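Halier H2 hand-held gripper: review after 405 recordings

Score: 2 out of 5
Price paid: £1,265, without the wrist camera mount

We bought the Halier in June to record pick-and-place work on household things: trays, bags, jars, folded cloth. You hold it by the handle, squeeze the trigger, and two fingers close in parallel. The movement is logged and later used to train an arm. Ours is an Akton arm with the matching fingers fitted, so whatever the hand tool does, the arm ought to be able to copy.

I'll start with the good points. The handle is comfortable for a long session, and the trigger is light enough that my hand didn't ache by the afternoon. The battery lasted longer than the leaflet claims. Setting up took under an hour, most of it spent on the charging dock, which has to be screwed down. The software is plain and does what it should.

The fault

The fault is in the finger width reading. The tool works out how far apart the fingers are from a small sensor behind the trigger, and on our unit the reading drifts as the tool warms up. After an hour of steady use the fingers were 4 mm further closed than the log said they were. On a sponge you would never notice. On anything stiff it matters a good deal.

We found out the bad way. A batch of recordings had gone through training and the arm was running at 70 per cent speed, picking up thin plastic trays. It came down in the right place, opened too little, and landed one finger squarely on the rim. The tray cracked from one side to the other and a piece flew off the bench. I was standing about where it went. It hit my sleeve and did no harm, but I hadn't put my safety glasses on, and that was my own fault.

The arm did stop on its force limit, as it should. It stopped after the crack, though. With brittle plastic the limit we had set was plainly too high, and we have lowered it since.

Ľubomír Hudec went back through the logs and found the drift by comparing the stored width with a ruler held against the fingers at the start and end of a session. It grew steadily for the first hour and then levelled off. Turning the tool off for lunch reset it. That explains why the morning recordings were always a bit better than we expected and the late ones a bit worse.

What the maker says

Halier's support people replied the next day, which was quick. They asked for the logs, agreed the sensor was reading wrongly, and told us to recalibrate every 20 minutes. That means closing the fingers fully, holding a button, opening them fully, and holding it again. It does help. It is also a nuisance in the middle of a run, and nothing in the manual mentions it. They have offered a new sensor board but have not given a date for it.

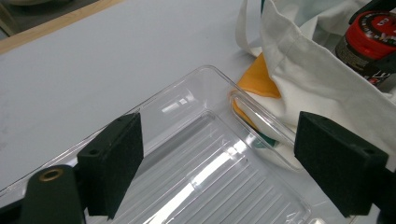 Manikandan Ramasamy

Clear trays are still the hardest job we give it. The ribs in the bottom and the shiny walls throw back a lot of light, so the camera is not much help in judging where the rim is, and the width reading has to be trusted. The finger pads themselves I have no complaint about. They grip well and have not come loose.

We used a Uchida tool before this one. It was heavier and uglier, and the trigger was stiff, but its reading never moved. If I were buying again for stiff or breakable things I would put up with the weight. For cloth and soft packaging the Halier is fine – just calibrate it often.

Anyone who already has one should measure the gap with a ruler when the tool is cold and again after an hour. If the two don't agree with the log, keep those recordings away from a real arm until they have been corrected. And wear the glasses.

I'll add a note when the new board comes.

Updated 2nd April: the board has arrived and is fitted. Drift after an hour is now under 1 mm. Score left as it is until we have done a full set of recordings with it.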